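5.2 What the dishwashing staff did with the time

The pitch for the Vomance arm, as it reached the kitchen at Oddsson, was that it would give people their hands back. We were curious what people would do with them. Over 9 weeks we logged 3931 handling events at the sink line and interviewed every member of the dish crew, most of them twice and one of them, at his insistence, on a Sunday.

The short answer is that they used their hands to help the arm. Plates went in where the planner liked them, well away from the wall of the basin. Bowls were turned over before anyone had asked. One porter had worked out that the arm hesitated at anything left on the near side of the counter, and spent part of each shift sliding things out of its way with the air of a man tidying up before the cleaner comes. None of this was in the job description, and management counted all of it as time saved.

Van Beek calls this "courtesy labor" in his study of the Liston laundries, and we keep the term. Courtesy labor is hard to see in a time sheet. It comes in pieces of 3 or 4 seconds, it is done while talking, and the people doing it tend to deny it. "I don't work for the robot," one washer told us, moving a cup for the robot.

The second change was in where people looked. Before the arm arrived, workers described the sink as the place where you could stare out of the window and think about dinner. Afterward they watched the basin. Ragnarsson reports the same drift at the Skodavton plant, where operators went on watching long after the fault rate gave them any reason to. Our own crew said the window was the thing they missed – more than the overtime, which surprised the union and us.

We rebuilt the station in simulation so that crew members could point at things during the second interview. Figure 7 gives the two views they were shown most often.

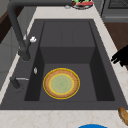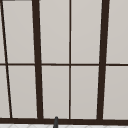

Figure 7. Simulated sink station. First view: the basin, with one plate on its floor and the gripper at the right. Second view: the window.

5.3 Who gets blamed for a broken plate

Breakage is where the arrangement became political. Under the old rules a broken plate belonged to whoever was nearest. The arm was now nearest to nearly everything, and it had no wages to dock. Supervisors solved this by assigning each breakage to the person who had loaded the basin, and within a month the crew had begun loading it in pairs.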